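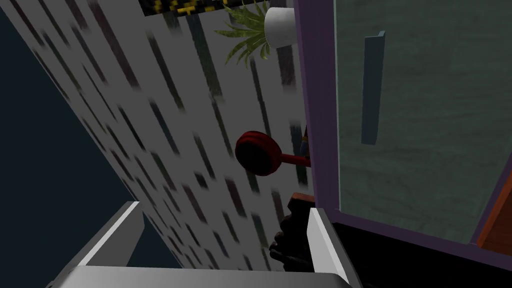
Grasp planner picks the wrong handle when two cabinet panels are in the wrist view

Posted by Vichien Prasertsri, 2024-10-28

I'm running a two-arm mobile robot in simulation with the Rasodetti planner, version from March. The task is to reach for the bar handle on the purple-framed panel. The head camera finds it fine. Once the wrist camera takes over, the target jumps to a handle on the neighboring wood panel and the arm swings right. It happened in 30 of 200 runs. The detector scores for the two handles are close, and I take the highest score every frame. I tried raising the threshold, but then it often finds no handle at all.

Is there a setting for this, or do I need to write a tracker? The head view at handoff is below.

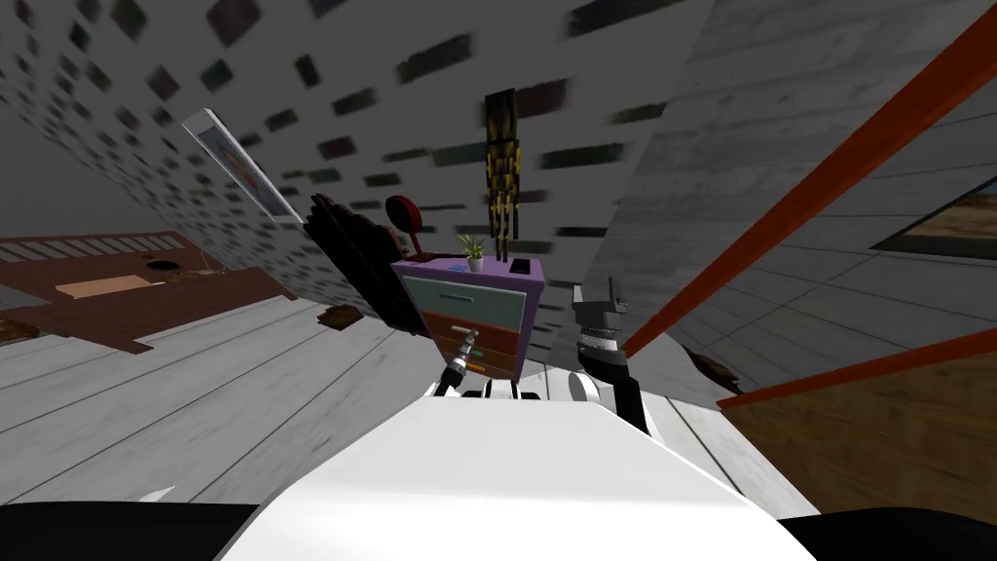

2 replies

cuadros_user

Had the same thing in Cuadros. Turn the score threshold down and make the planner slower. Worked for me, but it was a single drawer.

listwood_k

Lowering the threshold will give you more candidates, so do that only if you also add a way to pick between them. You don't need a full tracker.

1. Save the handle position in the base frame when the head camera picks it.
2. Project that point into the wrist camera on every frame.
3. Keep the detection nearest to it, and drop anything more than 100 mm away in 3D.
4. If nothing is left, hold the last target for 700 ms, then stop the arm.

Your wrist view should look something like mine, with the blue-gray bar on the glass and the cream one on the wood.

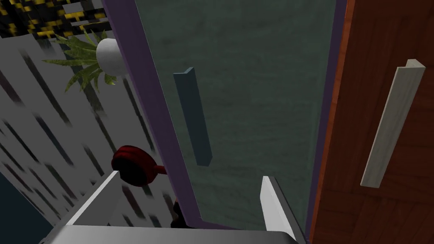 Does the saved point need to be updated as the arm gets closer?
Update it with a slow average of the accepted detections, and freeze it just before the fingers close.

Also check the hand-eye transform. If it is off by a few degrees, step 3 will throw out the correct handle and you will think the detector is at fault. Put a known point in the world, project it from each wrist camera, and compare.
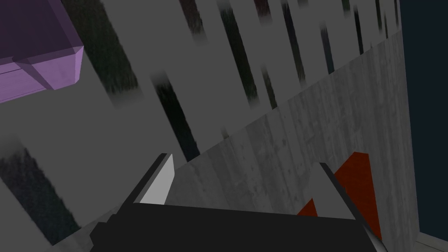
Do that for both arms separately. I had one transform right and copied it to the other side without changing the sign on the roll, and it took me nearly a week to find. After that the distance check in step 3 hardly ever rejected a good handle.

Related
Skarcombe: loading a cabinet scene with working joints
Wrist camera and head camera out of sync by one frame
Rasodetti stops with "no valid approach" on vertical bars
How to log the chosen target on every planning step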